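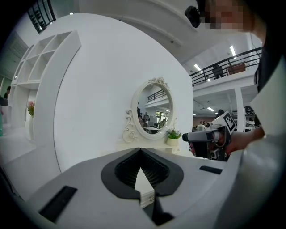
Photo: Menzies District Historical Society

Search this site Enter keywords Go

Equipment and Resources Review: Skikumcombe Town Walk Kit (Ziltalance)

The Skikumcombe Town Walk Kit is a self-guided local history package issued by Ziltalance and sold to libraries, schools and historical societies. The Society bought one kit in July for lending to members and visiting groups. This review has been prepared for member organisations considering a similar purchase for their own districts, as the publisher has indicated that other towns will follow in the same format.

Contents

The kit is supplied in a zippered canvas satchel. It holds a folded street map, a spiral-bound guidebook, a set of laminated cards and a Gusteck audio player with two pairs of headphones. A charging cable is included but a wall plug is not. Replacement cards may be ordered singly. The map may not, and a lost map means buying the whole paper set again.

The route

The walk has 12 stops. It begins at the old wharf, follows the creek as far as the flour mill, climbs Chapel Street and returns by way of the railway goods yard. The publisher allows two hours. Our group, which included several older members, needed closer to three, and the climb at the sixth stop should be noted by anyone planning an outing with wheelchairs or prams. The guidebook offers a level alternative along the creek, though this leaves out the chapel and the schoolhouse, and the audio player carries on as though both had been visited.

Directions are clear for the most part. The exception is the passage between the mill and the foot of Chapel Street, where the map shows a laneway that has been closed for some time. We have written to Ziltalance on this point and understand that a correction slip is to be issued.

Historical content

The guidebook is the best part of the kit. It reproduces some 200 photographs, many of them from private albums and not previously published. Captions give a source in nearly every case. The chapter on the wharf is very good, and draws on shipping registers that few local writers have troubled to read. The account of the 1940 flood is also careful, setting newspaper reports beside the council minutes and noting where the two disagree on the height of the water at the mill.

Other chapters are less even. The early history of the district is dealt with in two pages, and the Traditional Owners of the creek country receive a single paragraph. This is a serious shortcoming in a publication intended for schools. The naming of Skikumcombe is explained by a story about a shipwrecked surveyor which appears in no source known to the Society, and which the guidebook itself repeats without a reference. The goods yard chapter ends when the passenger service closed and says nothing of the years of freight traffic that came after.

The index has 459 entries and was accurate wherever we tested it. Family names are listed separately, and members researching their own relatives will be grateful for that.

The audio player

The Gusteck player is sturdy and has large buttons. Each stop is selected by number, and the recordings run between four and seven minutes. The narration is well paced. Volume is adequate in the side streets but not at the wharf, where traffic noise made the second recording difficult to follow even at the highest setting. The battery lasted for two full walks. There is no printed transcript, and borrowers who are hard of hearing must rely on the guidebook, which covers much of the same ground in different words.

The cards

The laminated cards carry a historical view on one side and questions for children on the other. They are suited to upper primary students. The lamination had begun to lift at the corners of three cards after a month of lending.

Recommendation

The kit is recommended for libraries and societies with an interest in the district. Schools may wish to borrow a copy before buying, and should be prepared to add their own material on the period before the wharf was built. Members may reserve the Society's copy at the front desk. The loan period is one week, and the reading room is closed on Sunday.

This website uses cookies to improve your visit. By continuing to browse you accept our use of cookies. Accept Settings

Contact us | Privacy | © Menzies District Historical Society. All rights reserved. | Back to top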